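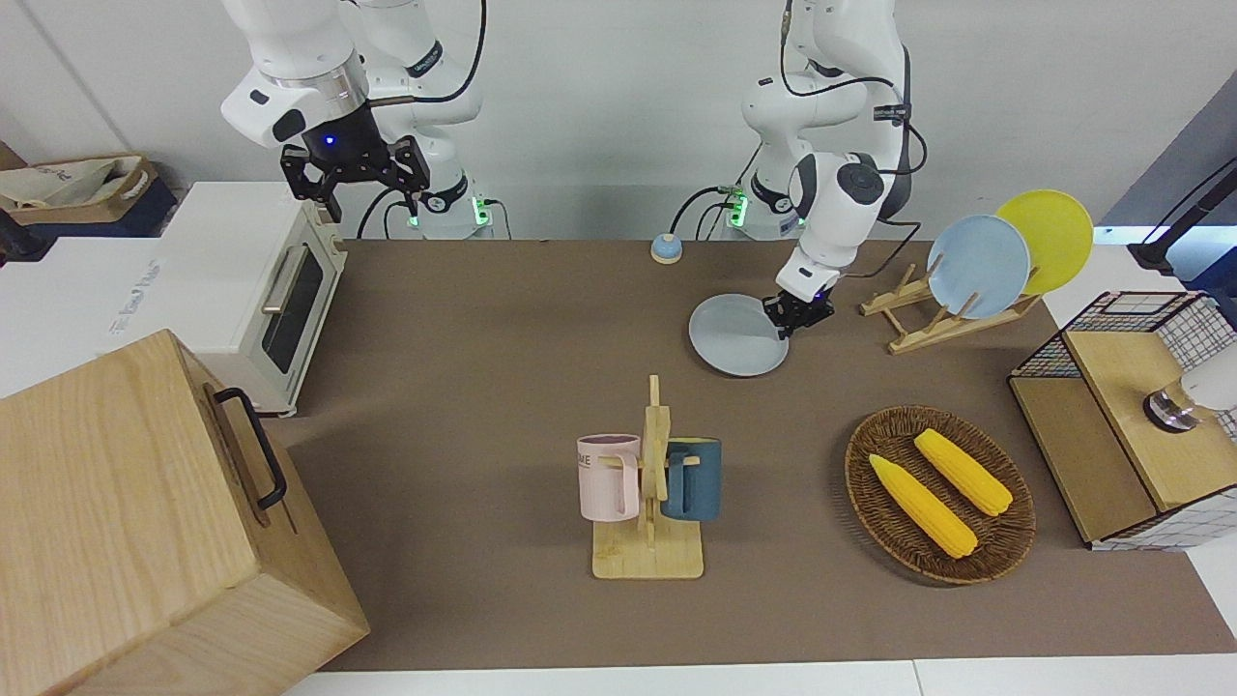

Kitchen items on the brown mat, with the pale plate toward the right.

Drivcombe Community Meals
Progress report to Fundport
June 27, 2020

Meals. We delivered 3,627 meals in the period covered by the grant, against a target of 3,000. Most went to people over 70 living alone. Demand rose sharply in the spring and has stayed at that level.

Routes. Drivers now cover 5 routes. The Onitz route was added when the day center there closed. It is the longest and we have split it between two drivers on Fridays.

Spending. Food costs are over budget, mainly rice, eggs and takeout containers. Fuel is under. We moved $1,000 from the events line to packaging, as agreed with Harriet Ambrose by phone. The cooking classes planned from February have been put off and that money is unspent.

Staff. Gerd Engelhardt has taken over the weekly ordering. We still need a second cook for the early shift. The post has been advertised twice and we had one applicant, who withdrew.

Problems. The walk-in cooler failed twice. The repair firm replaced the fan motor and the second bill is in dispute. Low-salt meals were sent to the wrong address on one occasion, and the labels now carry the route number in large type.

Next period. Hire the cook, settle the cooler bill, and set a new date for the classes.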